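Minutes of the residents' meeting, Olvera House
March, ground floor room, start 19.00

Present: residents of 35 flats, in person or by signed paper. The minimum for voting was reached. The managing firm, Zarkton, was also present.

1. Minutes of the last meeting
Accepted with one correction. Under item 4, "the back stairs" should read "the side stairs".

2. Heating
Zarkton informed the meeting that the yearly service of the boiler is done. The pump will need a new seal before next winter. The third floor still complains of noise in the pipes early in the morning. Zarkton will ask the plumber to come at six, when the noise can be heard, and not at noon as last time.

3. Bicycle room
The room has 40 hooks and all of them are taken. Several bicycles have flat tyres and have not been moved for a long time. It was agreed to put a paper label on every bicycle. Owners should write their flat number on the label and leave it in place until the end of May. Bicycles without a flat number will then go to the Hana repair workshop.
Vote: accepted, 2 against.
A request for a lock on the inner door was moved to the next meeting — the price was not known.

4. Cleaning of the stairs
The contract with Nelunex ends in June. Zarkton presented a new offer from the same firm, with windows on the landings included. The residents of the first floor are satisfied with the work. The fourth floor finds that the corners are often forgotten. It was decided to continue for one year and to ask for a written list of tasks, which will hang beside the letter boxes.

5. Courtyard
The lime tree must be cut on the side of the neighbouring house. The sandpit gets new sand in April. The bench near the gate will be painted again in green, same as before.

6. Swap shelf in the entrance
The shelf is used well, but small things fall behind it and some items stay for months. Proposal: small items only in boxes with a lid, nothing electrical, and the shelf is emptied on the last day of each month.
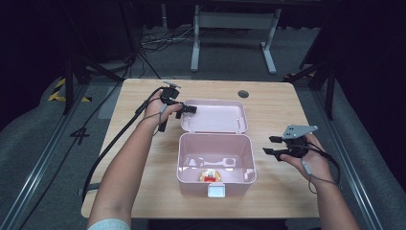 Flat 12 asked whether books fall under the same rule, as they need more time to find a reader. The meeting agreed that books may stay for two months. Flat 7 would like a second shelf in the cellar. This was not supported, for the cellar is too damp.
Vote on the proposal with the change for books: accepted, none against.

7. Money
The reserve is enough for the pump seal and the tree. A sum of 100 euros was approved for the sand and the paint.

8. Other matters
Please do not leave the street door open with a stone in the evening. The light at the side stairs goes off too early — Zarkton will set the timer longer.

End of the meeting: 20.50. The next meeting will be in September, in the same room.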